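Two hands, one kitchen. Working notes plus data card for the Pruka hand build. Read the "known bad" part before you train anything on it.

# pruka-kitchen

Wrist cam clips and joint logs from a pair of black robot hands doing small cloth and pen jobs in a home kitchen. Built on the bench in the garage, run in the kitchen. Same room every time so far.

Status: usable, messy. Format may still change.

## What's in the repo

- `clips/` short videos, wrist cams, left and right in separate folders
- `joints/` finger and wrist angles, one CSV per clip
- `notes/` whatever I typed between runs, not cleaned up
- `hw/` printed parts, wiring sketch, parts list
- `tools/` the sync script and the tendon tension script

No depth. No audio. No force data yet, the fingertip pads are wired but the readings drift too much to publish.

## Hardware

Hands are the Skestell open design, scaled down a bit at the palm. Tendon driven. Wrist mount is mine (see `hw/wrist_v2`). Board is a Szénási servo driver, one per hand. Arms are the old Panus pair, rebuilt with new belts.

Wrist cams run at 30 fps. Joint log at 40 Hz. Yes they don't match, the sync script resamples to the video clock. If you want the raw log it's in `joints/raw`.

Gloves go on last. Stretch each finger down fully before you power up or the knit bunches at the knuckle and the tendon reads short. Trim loose fibers if they get near the lens. I do this when I remember.

## Tasks so far

`cloth_pinch`: pick up the yellow cloth, hold, let go
`cloth_bunch`: gather it from flat
`pen_hold`: pen in hand, keep it there through a wrist turn
`cloth_pen`: cloth and pen together, the hard one

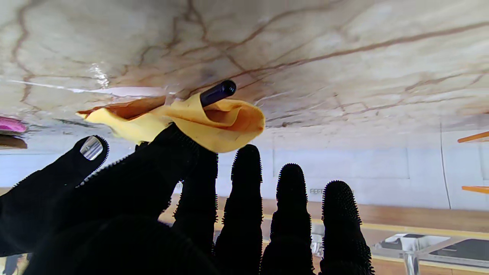

Main trouble with `cloth_pen` is the grip planner treating the pair as one lump. It picks one closing speed for everything. Too fast and the pen goes, too slow and the fabric slides off the index finger first. Current setting is a compromise, `close_rate` in `config/grip.yaml`. Don't trust the comment next to it, that's from the previous servo set.

Wrist roll is limited in software, on both sides. The cable loop behind the mount can't take more. If you raise the limit, lengthen the loop first. I snapped one already.

Labels are per clip, in `labels.csv`:

- `ok` held for the full 2 seconds
- `slip` moved in the hand but stayed
- `drop` gone
- `junk` start of clip missing, cam froze, wrong task name, etc

I label from the video alone, same day if I can. Some `slip` clips are arguable. If you relabel, send me the whole file and not a diff, the row order isnt stable.

## Running it

```
pip install -r requirements.txt
python tools/sync.py --clips clips/ --joints joints/raw --out joints/
python tools/tension.py --hand left
python tools/tension.py --hand right
```

Tension check takes a minute per hand. Do it cold, before the first run. Tendons stretch over the first 20 cycles and then settle, so run the warmup loop and check again. Thumb is the worst one. If the thumb number is off by more than the others, re-tie it, don't try to tune it out. I wasted an evening on that.

Emergency stop is a foot switch. Wire it to cut servo power, not the board, otherwise the log file for that run is lost.

## Known bad

- Reflections. Glossy marble pattern surfaces plus a shiny sink. Exposure jumps when the wrist rolls and the hand goes to a flat black shape for a few frames.
- Black glove on dark pen. Hard to segment. A lighter pen would fix it, haven't bought one.
- Fingers cover a lot of the view. Cam sits too low on the wrist. v3 mount raises it, not printed yet.
- Left and right clocks drift apart in long clips. Sync fixes most of it. Check the end of the clip, not the begining.
- One kitchen, one light setup. Anything you train here will know this kitchen and not much else.

## Two hand clips

These are in `clips/both/`. Each wrist cam often catches the other hand, so there's a second view of the grip for free, when the timing lines up. Useful for checking `pen_hold` labels. Filenames end in `_L` or `_R` for the cam side, which is not always the side doing the work.

Camera angle swings a lot in these. Counter can end up diagonal, floor at the top. I left it as is. If your loader wants upright video, rotate on your end using the wrist roll column, don't re-encode the files in the repo please.

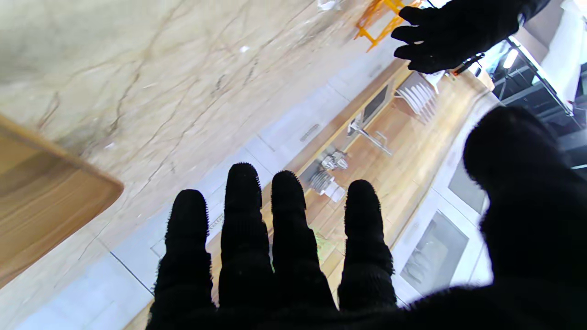
**Garage bench, June**

Swapped both wrist bearings. Old ones had play, could feel it by hand. Left is better now, right still clicks near the end of its roll. Possibly the printed seat and not the bearing. Reprint at a slower speed and see.

Changed since the last push:

- `tension.py` now writes its result to a file, used to only print
- finger names are the same in both hands (right side had ring and little swapped in the CSV header, old files are fixed)
- warmup loop skips the thumb if the thumb tendon is flagged
- removed the half finished drawer task, wasn't worth keeping

Still to do:

- [ ] v3 wrist mount
- [ ] longer cable loop
- [ ] fingertip pads, find out why they drift
- [ ] lighter pen
- [ ] write the real install notes, the ones in `hw/` skip the driver addresses

Driver addresses untill then: left hand is the default, right hand has the jumper closed. Power up one at a time the first time or both hands answer to the same address and move together.

## Use

Do what you like with the clips and code, keep the readme with them. Printed parts follow the Skestell terms, check those for yourself before selling anything. Bug reports go in issues, please add the clip name and the tension file. I get to them on Wednesday evenings mostly.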